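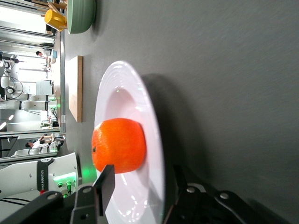
Process Technician, Wet Grinding and Classification
Heneo Minerals Processing, Wirkham works
Full time, permanent. Closing date 2021-12-03

We are looking for a process technician to join the wet end of our plant at Wirkham, and if you have spent any part of your working life near a thickener, a cyclone cluster or a slurry pump that won't prime, we would very much like to hear from you.

Heneo grinds and classifies industrial minerals, mostly feldspar and a fair bit of barytes, for customers in ceramics, coatings and glass. The Wirkham works is the smaller of our two sites and, those of us who work here would say, the friendlier one. The crew on the wet side is small enough that you will know everybody by the end of your first shift, and you will certainly know who takes sugar. Our sister site at Sarıgül does the crushing and the first sorting, and there is a good deal of back and forth between the two, so you will be on the phone to them quite often and may be asked to visit once you have settled in.

The job itself is mainly about keeping the classification circuit steady. You will be taking slurry samples, checking densities, doing wet and dry screening in the site laboratory, and adjusting water and feed so that the product stays where the customer wants it. When a cyclone apex wears, you will be the one who notices first (usually the underflow tells you before the instruments do) and you will help the fitters change it. You will also look after the daily records, which we still keep on paper as well as in the system, and we would ask you please to write so that the next shift can read it.

We are part of the way through putting in a new set of hydrocyclones and a control package called Cimer, and the person who joins us will have a real hand in getting it running properly. The first bank is in and working. The second is due to be started up in January, and we'd love to have you here in time for that -- it will be a busy few weeks, but it is the sort of thing you learn more from than a year of ordinary running. Full training on Cimer is given on site, so please don't be put off if you have never heard of it.

What we'd like you to bring

At least 3 years in mineral processing, quarrying, water treatment, paper or some other trade where you have handled solids in water. We're quite open about which.
A comfortable head for everyday sums: percentages, densities, mass balances. A calculator is allowed and indeed provided.
A decent level of fitness, as there are plenty of stairs and the sample points were not all put in by somebody with knees in mind.
A full driving licence, if you have one. The bus does stop at the end of our road but it doesn't keep shift hours.

A college certificate in process operations, chemistry or engineering would be welcome. If you haven't got one and would like one, we will pay for the course and give you the time to attend. Two of our present shift leaders came up that way and both started out on the bagging line.

Pay and hours

The starting rate is £2,118 a month before tax, with a shift allowance on top. You will work a rotating pattern of earlies and lates, no regular nights, and there are 30 days of holiday a year including bank holidays. There is a one-off payment of £1,000 when you finish your probation, a pension, boots and workwear replaced whenever they need it, and a canteen that does a proper hot dinner. Overtime comes up around shutdowns and is always asked for, never assumed.

How to apply

Please send a CV and a short letter to Eylül Özkan, plant manager, at the Wirkham works office. The letter needn't be grand. Tell her what you have worked on, what you liked about it and what went wrong once and how you dealt with it, as she is always more interested in that than in a long list of certificates. Paper applications handed in at the gatehouse are perfectly fine too.

If you would rather see the place before making up your mind, ring the office and ask for a walk round. We can lend you a hat, glasses and a jacket, but you will need your own safety boots. Interviews are held on site and take the best part of a morning, with a tour of the plant, a chat with Eylül and one of the shift leaders, and a simple screening exercise in the lab -- nothing to revise for. Everyone who applies will get a reply, whichever way it goes.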